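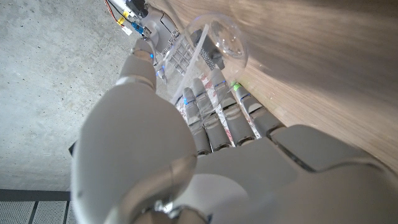 4 min read

Print this post | E-mail this post

So I've spent most of August with my hands inside a pair of gloves, teaching a robot to pick up a clear plastic cup. I'm not kidding when I say I dream about that cup. It's round and shiny and see-through, and if you wanted to design an object to ruin my month you could hardly do better.

A little catching up for anyone who doesn't know what I do all day. I work at Finoreck, and since spring I've been on the Molefe project, where we drive two robot hands by remote control and record everything so the robot can learn from it. I wear the gloves, the robot copies my fingers, and the recordings pile up. A finished run is called a demo. The goal for this task is 1000 good demos, and "good" is doing a lot of work in that sentence.

The first thing you learn is that your own hand is a terrible teacher. I've been picking up cups my entire life and I couldn't have told you which finger lands first. (Thumb, for me. Wian Khumalo, who sits at the next station, swears he leads with his middle finger, and we had a whole lunch about it.) With the gloves on you have to know, because the robot thumb is big — really big, next to those four skinny fingers — and if it comes in early it pushes the cup away before the fingers have closed. So now I bring the fingers in low, let them curl around the bottom part of the cup, and then bring the thumb over nice and slow. Slow is the thing! My early runs look like somebody swatting a fly.

The second thing is that you can't feel the plastic. Our gloves buzz a bit when the fingertips meet resistance, but a thin cup hardly resists at all, and by the time you notice the buzz you may already be squashing it. I went through 15 cups in my first week. Jacobus Joubert, who runs the project, started writing my name on the replacement bags, which I thought was a little much.

What helped was watching the light on the rim instead of waiting for the buzz. When you squeeze too hard the bright bit along the edge changes shape, and you can catch it right away if your camera view is decent. The wrist view is the one I use most. You're looking right up the fingers, past all those dark little joints, with the cup at the far end of them. It's a strange way to see a hand you're supposed to be wearing, and it took me a few days to stop tilting my own head every time the wrist turned.

Clear stuff is hard for the robot too, of course. Half of what the camera gets from that cup is whatever happens to be behind it. You get wood grain through the side, bits of the other hand through the side, reflections on top of that. Jacobus wanted to put a strip of colored tape around it, and I argued against it for two days. People don't put tape on their cups! If we train on taped cups we'll get a robot that's very good with tape. He gave in, but we're keeping a small taped set for comparison, and I'll admit I'm curious how that one does.

A few things I do now that I didn't do at the start:

I reset my hands between runs. Flat on my knees, count of 6, then up again. If I skip it, the next demo begins with whatever tense shape my fingers were in at the end of the last one, and the robot learns that too.

I throw away the lucky ones. Sometimes a grip slips and the cup settles into place anyway. It counts as a success in the log, but I wouldn't want anybody copying it, so out it goes. Wian keeps his. We disagree about this politely.

I vary where the cup starts. I move it closer to the edge of the table, then farther back, then turn it a bit. Near the edge is the scary one, because there's less room to come in underneath and a long drop if you get it wrong.

And I quit when my forearms start to ache. Tired demos look fine while you're making them, and then you play them back the next morning and the thumb is wandering all over the place.

The whole Molefe set, all tasks together, is at 3300 recordings now, and the cup is the task with the most rejects by a mile. First training run on it goes off tonight at the Wulport office, where they have the bigger machines. I don't expect much from the first try — the first one on the Testero drawer task just hovered over the handle looking thoughtful — but I'd love to see it get the fingers around the bottom before the thumb comes in. If it does that one thing I'm buying Wian lunch, middle finger theory and all.

More when I have results. My gloves are airing out on the windowsill and they need it.

Print this post | E-mail this post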